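List archive | Threads | Authors | Previous | Next | Search

Subject: Re: Group II heavy neutral for the winter blends
From: Veikko Kinnunen
To: blenders list

Finlay Menzies wrote:

> We are short of heavy neutral from December onward. Torkero has told us
> our contract volume stands but that spot top-ups are off the table. The
> Vogler trader has light neutral and bright stock and nothing between.
> Has anyone built a 15W-40 or an ISO 100 hydraulic from light neutral
> plus bright stock in any volume? I am mainly worried about volatility
> and about what the additive supplier will say. Also interested in how
> people are handling the tank side, as we would have to give up a
> finished product tank to hold the extra grade.
>
> Finlay

Finlay,

Yes to the hydraulic, no to the engine oil, and I would keep the two questions apart.

On the ISO 100, light neutral and bright stock will get you to viscosity without trouble. Run the blend calculation, then make a hand blend in the lab and measure it, as the calculation drifts when the two components are that far apart. Ours came out heavier than predicted and we had to cut the bright stock back. Check flash point before anything else. The light end sets it, and a wide-gap blend will flash lower than a single heavy neutral of the same viscosity. Then look at demulsibility and air release. Bright stock hurts both. We passed our own limits on water separation but with less room than I like, and one customer with a small reservoir was told in advance.

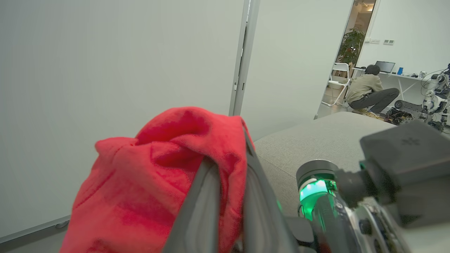 Red fleece.

Seal compatibility did not move enough to matter. Color did. If your customers buy on appearance, tell them before the first drum goes out. We had more calls about color than about everything else put together.

On the 15W-40, the approval attaches to a named base oil slate. Moving from one Group II source to another may be covered by interchange rules, depending on the category and on what your additive supplier has already tested. Replacing a heavy neutral with bright stock is usually outside that, and most bright stock is Group I in any case. Volatility will also go the wrong way with more light neutral in the mix. You could make an oil that works in a truck and still have no right to put the service category on the label. I would save the contract heavy neutral for engine oil and move the industrial grades off it. That is what we did, and it covered most of the gap.

Ask the additive supplier for the read-across in writing, by base oil name and plant. A phone call saying it should be fine is no use in an audit.
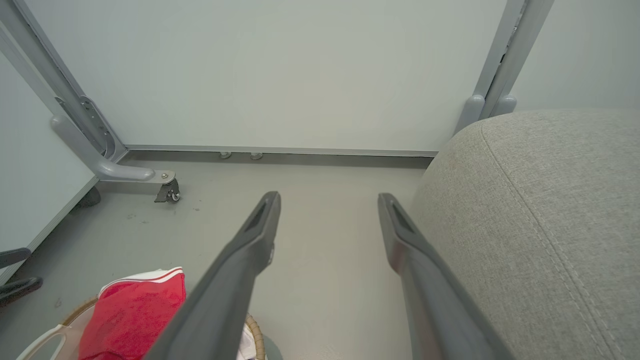
Butudby, December

On tanks, we held the bright stock in a heated tank that had been used for gear oil. It was drained, flushed with light neutral, and the flush was kept and worked back into later gear oil batches. Hold samples were taken top, middle and bottom before the first transfer. Two points to watch:

- Line heating. Bright stock sitting in an unheated transfer line overnight in winter will not move in the morning. We left the line trace on for 72 hours after the first delivery and then put it on a thermostat.

- Batch time. Mixing took longer than with a single neutral. We now circulate for 44 minutes past the point where the meter says the batch is complete, then sample, then decide. Your tank and pump will give a different number.

If giving up a finished product tank is not possible, ask at Flukisham whether they will store under a throughput deal. They had heated space when I last spoke to them, though it was going quickly – and they wanted payment up front for the first month.

One more item on price. A trader offering light neutral and bright stock as a package will price the package against heavy neutral. Work out each component separately. When I did it the light neutral was fair and the bright stock was not, and we bought them from two different sellers.

I can send you the hand blend sheet off list, with the viscosity and flash results. The customer names will be taken out.

Veikko

Contact the list owner | Copyright remains with the individual posters | Back to top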